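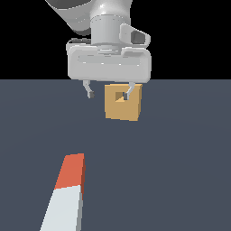 The arm before the arm

At the Sendusau shared workshop, a robot is learning its job on a computer before anybody tightens the real screws

May 18, 2019

The workshop called Sendusau is behind a bicycle shop, and you enter it through the same door. On the long bench by the window there is a robot arm with its covers removed. It is the second hand-built arm of the club Umel, and it has the name Tazi. For most of the spring it did not move at all. The members were working on its twin, who lives in a computer at the other end of the room.

The twin has a white arm, a grey floor and black nothing behind. It has a gripper with two fingers, a tan cube to pick up, and a long bar in red and white which lies on the floor. With such a small world the members wanted to answer one question: can the fingers come down over the cube and close on it without pushing it away?

It is a modest question, but the club had paid for the answer once already. Their first arm, Lotus, was built directly in metal and plastic, and the software was written after. Lotus drove its gripper into the bench on the first evening and bent both fingers. The repair took 9 weeks, mostly waiting for parts, and in this time two members lost interest and did not come back.

So with Tazi they decided to begin from the other side. The lengths of the links were measured with a caliper and typed into the model. The motors were put on a kitchen scale, and their weights were typed in also. The floor received a value for friction, which was a guess in the beginning and was corrected later by sliding a block of wood down a tilted shelf.

In May the club left the program running through the night and in the morning read the results. Of 1794 attempts, 273 had failed. A member with patience sorted the failures by hand and found that most had the same reason. The gripper came down too far to one side, so one finger arrived on the cube while the other was still far from it. In the program this costs nothing. On the bench it would be a scratched block, or again a bent finger.

The correction was small. The arm now stops above the cube, compares the position of the two fingers with the middle of the block, moves sideways if necessary, and only then goes down. The movement became three seconds longer. There was some discussion whether this is too slow, and it is not finished.

Not all members like this way of working. One of the older ones, who spent his career repairing looms, told me that a floor without dust is not a floor. He has a point. The computer does not know that the bench at Sendusau is lower at the left end, or that the cable of the wrist becomes stiff in a cold room. These things are written by pencil on a sheet which hangs near the power switch, and the sheet is becoming long.

The cost of the project is difficult to say. The motors were bought used, the links were printed in the workshop, and the computer belonged before to an accounting office. The members pay a monthly fee which covers the electricity and the coffee.

On the evening of my visit the real fingers were lying in a plastic tray, waiting for their rubber pads. The glue needs one night. After this they will be mounted on Tazi, and the first descent will be made at a quarter of the normal speed, over a piece of foam, with one hand on the switch.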